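Linholm moves shelf restocking to robot arms at Ivley store
January 12, 2018

Regional grocer Linholm has put robot arms to work on shelf restocking and front-facing at its Ivley store, the company said. The system was built by Kelmendi, an automation contractor, and runs on scheduling software from Arnon. It handles boxed dry goods only: crackers, cereal, snack cartons and similar items with flat sides and a stable base.

The installation covers 16 shelf bays in the dry goods section. Each bay has been mapped, and the software holds a position for 3180 separate items. When the stock count for an item drops below a set level, Arnon's scheduler adds a task to the queue. An arm then collects the cartons from a tote and sets them on the shelf, label forward. Between restocking tasks the arms pull existing cartons up to the front of the shelf.

The arms work only when the aisle is closed to customers. A light curtain at each end of the aisle stops all motion if a person steps through. Restarting requires a key and a check of the aisle by a shift lead.

Night crew duties at the store have changed as a result. Under the old schedule, six employees unloaded pallets, cut cases, carried stock to the aisles and placed it by hand. The same employees now open cases at a bench in the stockroom, load the totes and clear faults reported by the system. Linholm said no positions were cut and that hourly rates are unchanged. Two of the six have been trained by Kelmendi to replace worn grip pads and recalibrate the arms, and are paid a higher grade for shifts on which they do so.

Employees asked for one change during the trial period. Totes were first loaded at floor level, which meant repeated bending. Kelmendi raised the loading bench and added a roller section so that full totes can be pushed into place without lifting.

Faults remain the main source of extra work. The system logged 1426 of them in the trial, most cleared from the stockroom terminal. The remainder needed someone to walk to the aisle. The common causes were crushed cartons, cartons stuck together by case glue, and package variants that share a color and size and differ only in a label panel. Variants of that last type are now loaded in separate totes, and the crew scans each tote before it leaves the bench.

Glass jars, bags and refrigerated goods are still stocked by hand. Linholm has no date for adding them. Kelmendi is testing a softer grip for bagged items at its own shop, but has not offered it to the store.
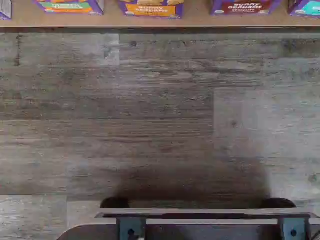

A gripper faces a row of purple snack cartons, two of them labeled "Bunny Grahams."

The night schedule has also shifted. The crew starts an hour earlier so that totes are ready when the aisle closes, and the last part of the shift is set aside for hand stocking and for checking shelf tags. Checks that had been done once a week are now done nightly.

Linholm will review the installation in February. The review will cover fault rates, carton damage, and the time employees spend at the bench compared with time on the sales floor. A decision on a second store will follow the review, the company said.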